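I have bought a used car. I did it in June, in the rain, which every guide tells you not to do because rain makes any old heap look polished. I had read every guide. I own an umbrella. Off I went.

Thread, for anyone about to do the same. I'm at 27 posts in my drafts, so I'll try to be merciful.

1. Decide what you want before you look. I wanted something small, cheap and dull. I had a list. By the second evening of browsing I was reading owner reviews of a seven-seater, and I live alone.

2. Set a budget and then take 1000 pounds off it. You'll be spending that later on things the advert called "minor". Mine went on tyres, a battery and a rear wiper that only worked on left turns.
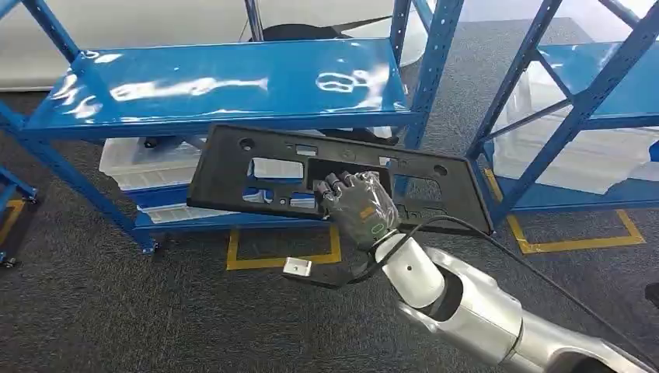 The wiper, by the way, was described as "temperamental". I've known temperamental people and at least they manage to go right.

3. Adverts have their own language. "Drives well" means it drives. "One careful owner" leaves open what the others were like. "Priced to sell" is every price there has ever been. "No time wasters" means the seller has met someone like me.

4. I looked at 6 cars in the end. Two had already been sold by the time I'd walked from the station. One smelled of soup. One belonged to a man who wouldn't let me open the boot and I have thought about that boot most days since.

5. Go to a proper dealer if private sales make you nervous. I tried Hinen, out past the Wonside roundabout, where a lad with a tablet asked me what my journey was. I said the number 20 bus and then a bit of a walk. He meant something else.

They did give me a coffee. It came with its own finance leaflet.

6. Check the paint. Stand at one corner and look along the side at a low angle, so the reflections run away from you. Ripples or a change of shade from one panel to the next may mean it's been resprayed, so ask. Then go round and do the other side, even if the seller sighs.

Run a finger down the gaps between panels as well. They should match left and right. I did this for ages with a serious face, and found nothing, but the seller went quiet and that felt like progress.
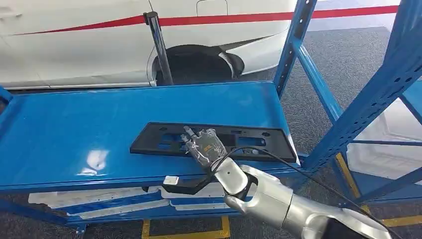 7. Look underneath. Take a torch and an old towel to kneel on. I took the torch. You're after rust, drips and anything hanging down that looks as if it used to be attached to something. Surface rust on an old car is normal enough. A hole you can put your thumb in is a conversation.

8. Ask for a cold start. If the engine's already warm when you turn up, the seller may be kind and want the cabin nice for you. May be. Put a hand on the bonnet, say "ooh, toasty", and watch their face.

9. The test drive. Turn the radio off. People will turn it back on for you and you must be firm. Try reverse, try a hill, try full lock in a car park, listening for clicks. Brake hard once when it's safe, having warned whoever is beside you. I didn't warn him and we spoke less after that.

10. Paperwork. The name and address on the documents should make sense with where you're standing. Look up the old MOT results online before you go, it's free, and you get to read years of advisories like a very slow crime novel. Mine had "nearside rear tyre slightly perished" as a recurring character.

11. Get an inspection if you can stand the cost. I used a small garage called Agbenyega, who sent a mechanic with a clipboard. He walked round once, said "well, I've seen worse", and wrote two pages. I have had school reports with less detail and more hope.

Use the report to haggle. I'm dreadful at it. I said a number, the seller said nothing, and I raised my own offer to fill the silence. Take a friend who enjoys conflict.
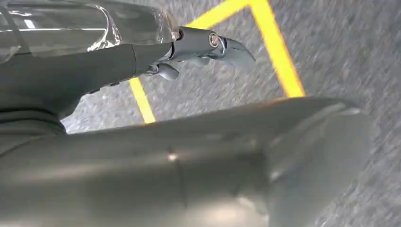

Several people have asked the same thing in replies, so: is it worth paying for a history check when the MOT record is free?

I'd pay. The MOT record won't show you outstanding finance or whether it's been written off by an insurer, and those are the two that really sting.

12. Insurance before you drive it home, please. Sort it on your phone at the kerb if you must. I did, with rain running down the screen, and declared my occupation as "baler". I've since corrected it. The baler was cheaper.

13. Give it a fortnight before you buy accessories. I'd ordered a Wosov seat organiser by teatime. It has nine pockets. I have one pair of sunglasses and a parking ticket – the ticket has the better pocket.

14. It's been fine, mostly. It starts, it stops, and the wiper now works in both directions. There's a rattle somewhere behind the glovebox that goes away whenever anyone else gets in. Booked in at Agbenyega for 8am. I'll report back.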